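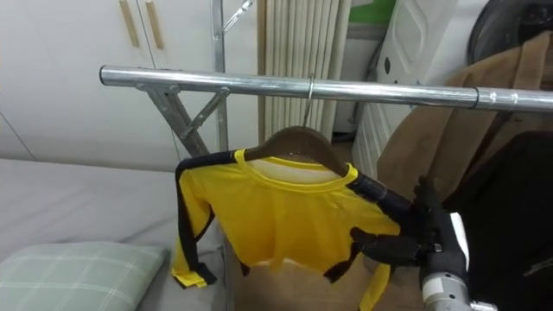 Yellow long-sleeved shirt on a wooden hanger, chrome drying rack.

Drying clothes indoors: frequently asked questions

These are the questions we get most often at the Dombridge shop about metal drying racks and hanging clothes to dry at home. If yours isn't answered, write to Kalevi Koivisto at the front desk.

Should I hang shirts on hangers or fold them over the rail?

Hangers are better for most shirts. A shirt folded over a rail dries with a line across the middle, and the two layers of fabric hold moisture between them. Long-sleeved jerseys and T-shirts do well on a hanger as long as the hanger is about as wide as the shoulders.

Can I use wooden hangers for wet clothes?

Yes, if the wood is varnished or sealed. Bare wood can stain light fabrics. Spin the clothes well first, and don't put dripping items on wood of any kind. For heavy sweaters, use the flat mesh shelf.

What do I do with the sleeves?

Pull each sleeve straight and smooth it from the shoulder to the cuff while the shirt is damp. Cuffs are thicker than the rest and dry last. Turn them back once halfway through.

How far apart should hangers be?

Leave 4 inches between shirts. If you can't, dry the load in two batches.

Can the rack stand near a radiator?

It can stand near one but should not touch it. Keep clothes at least 2 feet from any electric heater and never hang anything on the heater itself.

Is it all right to dry clothes in a bedroom?

Yes, with a window open a little or a dehumidifier running. Keep wet clothes off the bed and clear of the wardrobe doors. If you see water on the windows in the morning, there is too much laundry in the room for the air to handle.

Will bright colors run?

New ones might. Wash a new shirt with dark trim on a light or bright body by itself the first time, in cold water, and hang it right away. Don't leave it bunched up in the washer. Most of the color transfer we hear about happens there.

The joint in my rail is loose. Can I fix it?

On the Bakke and Plulton racks, push the two sections of pipe fully into the sleeve and tighten the bolts with a 6 mm hex key. Stop when they are snug. Replacement bolts are sold at the counter in bags of 4.

How do I clean a chrome rail?

Wipe it with a damp cloth and a drop of dish soap, then dry it. Check for rust spots at the joints every November, before the indoor drying season gets going. Rust will mark clothes, and it is hard to get out.

Do you deliver?

We deliver in Dombridge and Zutimcombe. Racks come flat in a cardboard box, with the bolts in a bag taped inside the lid.

Page updated January 22, 2024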